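Lirkument Public Library Extends Loan Periods and Ends Daily Fines

06/05/2021

The Lirkument Public Library will stop charging daily fines on overdue books, magazines and audio recordings, the library board announced following its spring session. The change applies to all cardholders and takes effect with the start of the summer schedule. Standard loan periods will be extended at the same time, from 21 days to 26.

Under the new rules, an item that is not returned by its due date will be renewed automatically unless another reader has placed a hold on it. Automatic renewals are limited to three per item. An item kept for more than 90 days after its final due date will be treated as lost, and the borrower will be billed for the cost of replacing it. The bill will be canceled if the item comes back in usable condition.

The board also approved the removal of existing overdue fines from 3,656 accounts. Charges for lost or damaged items are not included and remain payable. Cardholders do not need to apply or visit the library to have their balances cleared. Borrowing rights that were suspended only on account of unpaid fines will be restored when the new rules take effect.

"A family that owes a small amount often stops coming altogether," said Danai Theodorakopoulos, director of the library. "We lose the readers and we lose the books. The purpose of a due date is to bring an item back for the next person, and we believe a reminder can do that work."

The decision followed a review of lending practices led by Arvid Tveit, head of circulation. The review compared the income from fines with the staff time spent collecting and recording them. It also looked at the number of accounts left unused after a first charge. Children's and teen cards made up a large share of those accounts, according to the report presented to the board.

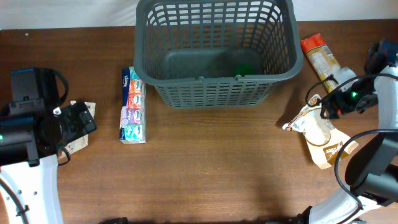
Readers will receive a notice by email or text message three days before an item is due and again on the due date. Those who prefer a printed notice may ask for one at the front desk. Mr. Tveit said the library had already updated its contact forms and encouraged cardholders to check that their telephone numbers and addresses were correct.

Some materials will continue to follow separate rules. Museum passes, laptops and items borrowed from other library systems must be returned on the date shown on the receipt. Late return of these items may lead to a temporary hold on further borrowing. Reference works and the Kourkoulas local history collection remain available for use inside the building only.

Board member Rafail Tzavaras, who voted for the measure, asked that its effects be reported to the public after one year. The report will cover the number of items returned late, the length of the waiting lists for new titles and the cost of replacing lost stock. The board agreed to the request and recorded it in the minutes.

The summer reading program will open under the new rules. Theano Chatzigeorgiou, children's librarian, said that school-age readers would be able to register at the main building or at the Plellow branch, and that reading logs would be offered in print and online. There is no limit on the number of books a child may borrow for the program, apart from the general limit that applies to every card.

The Plellow branch will also begin accepting returns through its outside book drop at all hours. Items left there will be checked in on the next working day and credited to the day on which they were returned. The book drop at the main building will remain in service with no change in its use.

Copies of the revised lending rules are available at both locations. Questions about individual accounts should be directed to the circulation desk during opening hours. Written comments on the new policy may be addressed to Vasiliki Papadakis, secretary to the board, and will be accepted through the end of June.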